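Sheets by the Pound: A Talk With Homa Nouri About Running a Small-Town Laundry

By Anderson Arruda
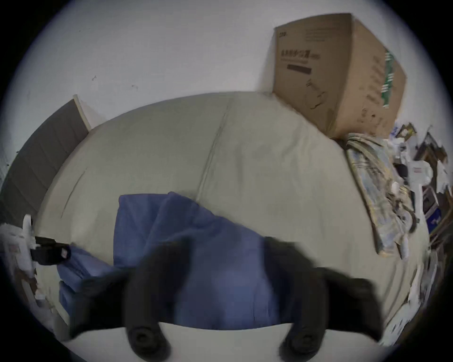

A crumpled blue cloth on a beige mattress.

Friday, June 14, 2024
Reading time: 8 minutes
Print this article
E-mail this article

Homa Nouri opens the side door of the laundry on Barros Street at 5:10 in the morning. The boiler takes forty minutes to come up, and she wants the first load in by six. She has owned the business for eleven years. Before that she worked in it for four, folding and then driving, for the man who sold it to her.

The laundry handles bed linen and towels for small inns, two nursing homes, a summer camp and a growing number of people who rent out a spare house or a room over the garage. In a normal week it washes 3,000 pounds. During the week of the county fair last year it washed 3,537, and she remembers the figure from the invoice run.

"I don't want to do that again without another dryer," she said.

We talked in her office, which is also where the thread and the spare belts are kept. She got up four times during the interview to check on something.

I asked how she came to buy the place. She said the owner offered it to her in the parking lot one afternoon and she said no. He asked again in October and she said she would look at the books.

"The books were in pencil," she said. "They were good books, though. Everything was there. He had just never added up what he was spending on water, so he thought one part of the business was making money and it wasn't. It was the restaurants. Napkins and aprons. Grease is expensive to get out. He was doing it for what he charged in the nineties."

She dropped the restaurants within a year, all but one. The one she kept is a breakfast place in Gurnison that pays on time and scrapes its plates. Losing the others cost her a third of her customers and, by her account, very little income. It did cost her some friends. One restaurant owner still doesn't speak to her at the post office.

Most of what she knows about linen she learned from returns. Inns send back what they don't like, and she goes through the returns herself on a table by the window.

"People think the stain is the problem. Stains mostly come out if you get them early. What kills a sheet is heat. You overdry it and the cotton gets brittle, and it goes along the fold first. You hold it up and there's a line of little holes where it was folded every time."

Her dryers are set lower than the manufacturer's chart suggests, and the sheets come out with a little damp left in them for the ironer. This adds time. She has had the same argument about it with every new hire.

A sheet in a busy inn room might go through her machines a hundred and fifty times before it is cut down for rags. The nursing homes are harder on theirs. She buys for two of the inns as well as washing for them, and she buys a cotton and polyester blend for the bottom sheets and all cotton for the top ones and the pillowcases.

"You don't touch the bottom sheet the way you touch a pillowcase. Your face is on the pillowcase. Put the money there."

I asked about thread count and she waved a hand. She said she had washed 500 thread count sheets that pilled in a month and 200 thread count sheets that were older than her son. What she looks at is the hem. If the hem is crooked when it's new, the panel was cut off the grain, and it will twist more with every wash until it doesn't fit the bed.

The color question comes up with the rental owners. Inns want white, which can all be washed together and bleached if it has to be. People who are renting out a house for the first time tend to buy sets in a color they like.

"I tell them it's their house. But if you have one set in green and a pillowcase gets ruined, you're going to be looking for that green for the rest of your life. They change the dye. I've got a bin back there of single pillowcases. I should open a museum."

She does like color at home. Her own beds have striped flannel in winter and whatever is clean in summer.

Thaís Medeiros was running the ironer when I went out on the floor. She has been there six years and feeds the sheets in from the left while a second person catches on the far side. The two of them don't talk much while it is going. The sheet has to go in square or it comes out with a crease pressed in on the diagonal, and then it has to be wetted and run again.

"You feel it in your hands before you see it," Medeiros said. "One side gets heavy."

Fitted sheets don't go through the ironer at all. They are folded by hand on a table, and there is a house method, which is printed out and taped to the wall. Medeiros doesn't use it. She puts her hands in two corners, flips one over the other, does the same with the other two, lays it down and folds in thirds. Nouri knows about this and has let it go.

"Hers come out flatter than mine," Nouri said when I brought it up. "I'm not going to fight about that."

The building was a creamery until 1974. The floor slopes to three drains, which was the main reason the first owner wanted it. It also has a loading door at truck height and walls thick enough that the neighbors have complained only once, about a fan. The water comes from the town. Two years ago the rate went up, and Nouri put in a tank that catches the last rinse and uses it for the next first wash. The system came from a company called Skimstead, and she paid for it over thirty months.

"It works. It took a while to get the filter right. The lint was clogging it every other day and I had a guy on the phone telling me to check the filter. I was holding the filter."

The payments ended this spring. She says her water bill is down by up to a quarter, depending on the month. The summer months are the worst, with the camp's blankets.

The camp is a customer she talks about with some affection. It sends everything at once, at the end of each session, in duffel bags. She has found flashlights, a harmonica, a good many single socks and a retainer, which she drove back herself. The blankets are wool and have to be done cold and hung. There are racks for them on the second floor, where the creamery used to store its crates, and the windows are left open up there from June on.

Hiring is the part of the job she likes least. There are seven people on the payroll now, two of them part time. The work is hot and it starts early. A distribution center outside Cultholm pays a dollar and a half more an hour, and she loses people to it every year. Some come back.

"They come back in the winter. It's warm here in the winter," she said. "I take them back. I'd be stupid not to, they already know where everything is."

She raised wages in January and raised her prices in March to cover it. One inn left. The nursing homes are on contract and couldn't be raised until this month.

Valquíria Batista, who manages the larger of the two homes, told me by phone that she had expected the increase and thought it was fair. The home looked into doing its own laundry a few years ago. It would have needed a new gas line and two more staff, and the room it would have used was full of wheelchairs.

"And I would have been the one getting the call when the washer went down," Batista said. "Now Homa gets the call."

The driver is Genivaldo Portela, who has been with the business longer than anybody, including Nouri. He trained her on the route. He makes two loops a day, the lake side in the morning and the Gurnison side after lunch, and he carries the dirty bags out himself even at the places where the staff is supposed to have them ready. He keeps a paper list on a clipboard. There is also a tablet in the truck, and he enters everything into it at the end of the day from the clipboard.

Portela is 66. I asked Nouri what happens when he retires and she said they had been talking about that since he was 60.

I asked what she would tell someone with one or two rental beds who does the washing at home. She had a long answer.

Wash new sheets before anyone sleeps on them, she said, and use half the soap. Most home machines are overfilled and most people use too much detergent, which stays in the cloth and makes towels stiff. Don't use fabric softener on towels at all. Have three sets for every bed, one on, one in the wash and one on the shelf, and rotate them or the one on the top of the pile will wear out while the bottom one turns yellow. Put a zippered cover on the mattress and wash that too, every couple of months. Treat makeup with dish soap and blood with cold water. Take things out of the dryer when they're barely dry, shake them hard, and fold them right away.

"Or make the bed with them right away and don't fold anything," she said. "That's what I do."

By the time we finished it was a little after two. The second truck load had come in and the bags were lined up on the scale. Nouri wrote the weights down on the back of an envelope, looked for the clipboard, and went to find Medeiros about a bag of pillowcases that had come from the wrong inn.

Print this article
E-mail this article

Related
Town Water Rates: What Changed and When
The Old Creamery Buildings of the Lake Road
Gurnison Breakfast Place Adds Sunday Hours
Summer Camp Opens Registration for Second Session
A Repairman on Why Dryers Quit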